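無地の家電が信用できない

8/17/20

電気ケトルを買い替えた。前のやつは蓋の蝶番が割れて、しばらく輪ゴムで留めて使っていたのだけれど、輪ゴムのほうも熱で切れるようになったので諦めた。新しいのはBistachという名前のメーカーのもので、近所の雑貨屋で薦められた。薦められたというか、棚にそれしかなかった。

届いた箱がまず白い。開けると本体も白い。説明書も白くて、文字が薄い灰色で印刷してある。老眼の始まった人間に対する嫌がらせかと思うくらい薄い。で、本体のどこを見ても「水はここまで」という線が外側から見えない。内側にはある。蓋を開けて、顔を近づけて、天井の照明の角度を気にしながら覗くと、うっすら浮き彫りの線がある。白地に白で。

私はこういうのを見ると、いつも同じことを考える。これは本当に誰かが使ってみてから売っているのだろうか。

ここ何年か、家の中のものからどんどん文字が消えている。スイッチに「入」「切」と書いてあった時代の扇風機を祖母の家で使っていた身としては、あれはあれで格好悪かったけれど、迷ったことは一度もない。今うちにあるものを見回すと、丸い点がひとつ光っていたり、長押しと二度押しで意味が変わったりする。長押しが何秒なのかは説明書を読まないとわからない。説明書はもう捨てた。

去年の冬に買ったIlexの加湿器がそれで、ボタンがひとつしかない。押すと光る。もう一度押すと光り方が変わる。さらに押すと、また変わる。どれが「弱」でどれが「自動」なのか、私はひと冬使って結局覚えられなかった。夫は覚えたと言い張っていたが、春先に片付けるとき、弱だと思っていたのが強だったと白状した。どうりで窓の下がいつも濡れていたわけだ。

こういう話をすると、だいたい「慣れれば平気」と言われる。慣れれば、という言い方がずるいと思う。慣れるまでの手間はこっち持ちで、すっきりした写真が撮れるという得は売る側のものだ。それに、慣れるのは毎日使う人だけだろう。うちには年に何度か母が来る。母はお茶が飲みたいだけで、ケトルに慣れに来ているわけじゃない。前回は台所から「これ、どこ押すの」と声がして、行ってみたら台座のほうを持ち上げて裏を見ていた。裏には型番と、何かの認証のマークと、やっぱり薄い灰色の字。

図書館でPawłowskaという人の書いた住まいの本を借りて読んだ。友人が褒めていたので期待したのだが、正直かなり引っかかる本だった。部屋にある文字を減らすと気持ちが落ち着く、と書いてある。洗剤は無地の容器に移し、調味料のラベルは剥がし、家電は文字のないものを選ぶ。写真はきれいだ。たしかにきれいだけれど、落ち着くという話の根拠がどこにあるのか、最後まで読んでもよくわからない。著者が落ち着いた、ということはわかる。それはよかったと思う。

面白かったのは、本の真ん中あたりに小さく、無地の瓶に移した塩と重曹を取り違えた失敗談が載っていたことだ。著者はそれを「自分の五感を取り戻すきっかけ」と呼んでいた。私ならラベルを貼るきっかけにする。

ついでに書いておくと、無地の容器に詰め替えるのは、私も一度やった。洗濯まわりを全部おそろいの白いボトルにして、棚に並べて、しばらく悦に入っていた。漂白剤と柔軟剤が見分けられなくなって、紺のシャツを一枚だめにした。裾のところに桃色っぽい染みが散って、今は掃除のときに着ている。ボトルには結局、養生テープを貼って油性ペンで書いた。見た目は前よりひどい。

デザインの仕事をしている知り合いにトイヴォ・ケスキネン(Toivo Keskinen)という人がいて、日本語が上手で、私の愚痴をメールでよく聞いてくれる。彼の言い分では、文字を減らすのは輸出先ごとに印刷を変えなくて済むからで、美意識の話は後から付いてくることが多いらしい。これは納得した。少なくとも「引き算の美学」と言われるよりはずっと腑に落ちる。版を作り分けるのはお金がかかるし、間違えたときの刷り直しもかかる。ならそう書いてくれればいいのに、と返信したら、箱に「印刷代を節約しました」と書いたら誰も買わないよ、と返ってきた。私は買うかもしれない。

ただ、彼の話を全部うのみにしているわけでもない。国ごとに変えなくていい印なら、昔からいくらでもあるはずだ。水の線は線でいい。線に言葉はいらない。それすら外から見えなくするのは、節約では説明がつかない。写真写りの都合じゃないかと私は疑っている。

通販のSastovでケトルの感想欄を読んでみた。573件あって、さすがに全部は読んでいないが、上のほうに並んでいるのは届いた日に書いたものばかりだった。「届きました、かわいいです」「キッチンが明るくなりました」。まだお湯を沸かしていない人の星5つに何の意味があるのだろう。半年後に書いてほしい。沸かしたらどうだったか、水垢は目立つか、注ぎ口から垂れるか。私が知りたいのはそこなのに、かわいいかどうかは写真を見れば自分で決められる。

下のほうまで送っていったら、ようやく「目盛りが見えない」という人がいた。店からの返事も付いていて、「すっきりしたデザインのため、ご了承ください」とある。ご了承ください、のための「ため」の使い方が気に入らない。

公平のために言うと、ケトル自体の出来は悪くない。湯は早く沸くし、持ち手は熱くならないし、お湯の切れもいい。これで外から水の量が見えたら、私はこの文章を書いていない。それから、文字が多ければいいとも思っていない。うちの炊飯器は逆に文字だらけで、「玄米」「発芽」「雑穀」「おこげ」とぎっしり書いてあるが、使うのは「白米」と「取消」だけだ。31も献立が入っていると箱に書いてあったのに、である。あれはあれで、誰が頼んだのかと思う。

結局のところ私が疑っているのは、無地かどうかより、使っている場面を想像した跡があるかどうかなのだと思う。夜中に子どもの熱で起きて、暗い台所で湯を沸かす。手が濡れている。眼鏡は寝室にある。そういうときに指で触ってわかるかどうか。昔の電話機の5のところに小さな突起があったのは、偉かった。あれを付けた人は、きっと一度は目をつぶって押してみたのだ。

保温の温度も似たようなことになっている。このケトルは70度で保温できるというので、緑茶にちょうどいいと思って選んだ面もあった。ところが保温に入ったかどうかは、台座の光がゆっくり点滅しているか、少し速く点滅しているかで見分けるらしい。ゆっくりと、少し速く。並べて見せられたらわかるけれど、片方だけ見せられて、これはどちらですかと聞かれてもわからない。私は温度計を突っ込んで確かめた。温度計のほうには、ちゃんと数字が出る。

10月に母がまた来るので、それまでに何とかしようと思って、ケトルの台座にテープを貼った。「ココ」と書いた。夫には不評である。せっかく白いのに、と言う。せっかく、の中身を聞いたら黙った。あと注ぎ口の横にも、内側の線と高さを合わせて、外から見えるように細いマスキングテープを巻いた。これは自分でもよくできたと思っている。湯気で剥がれてくるので2回貼り直したけれど。 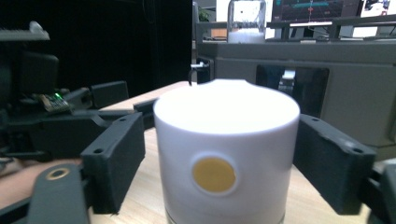

色で目印を付けるやり方については、私はまだ少し期待している。文字を使いたくないなら、せめて色と形でどうにかしてほしいというのが今のところの妥協点だ。白い円筒の正面に、からし色の丸がひとつ。周りには細く白い縁が残っていて、丸は浅いくぼみに収まっている。これくらい色が違えば、眼鏡なしでもどちらが正面かは見当がつくと思う。もっとも、からし色が何を意味するのかは、やはり誰かに教わらないとわからない。押すのか、回すのか、ただの飾りか。母ならきっと、とりあえず押す。次に家電を買うときは、店で一度目をつぶって触ってみるつもりでいる。店員さんには変な客だと思われるだろうが、感想欄を夜中まで読むよりはましな気がする。炊飯器もそろそろ内釜の塗装がはげてきた。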